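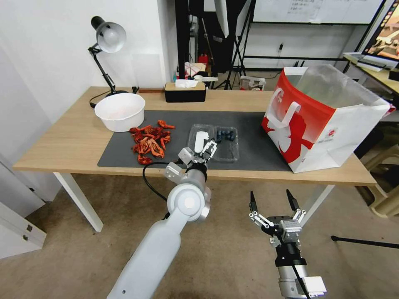 Section 2: Sorting Dried Chilies at Your Table

I do this every February, and I'm fussy about the order, so bear with me!

1. Lay a dark mat over the middle of the table. Red skins show up beautifully on it, and so do the stray seeds.
2. Tip the chilies out in one heap. Don't spread them yet (I always want to).
3. Keep a wide-rimmed bowl within reach for the good ones. White plastic is fine, but chilies can tint it pink over time and I've never scrubbed that out of mine.
4. Swing the lamp down low over your work and pick through a handful at a time. Anything soft or spotty goes out.
5. Snip off the stems, then weigh what's left. My last batch came to 608 grams and took me 60 minutes, tea included.

CAUTION: Wear gloves, and keep your fingers away from your eyes! Tissues on the table are for your nose only.

Note: Fruit in a lidded clamshell can stay on the table. Open berries pick up chili dust, so snap the lid shut before you start.

Comments (2)

Solveig Nyberg: Step 5 before step 4 works better for me, the bad ones show at the stem end.

Dorian Lefèvre: Learned the glove thing the hard way on Wednesday.

Related
Stringing Chilies for the Kitchen
Grinding Flakes Without Sneezing
Which Jars Seal Best

Provthorpe Pantry Guide | Contact Yesenia Meléndez | Back to top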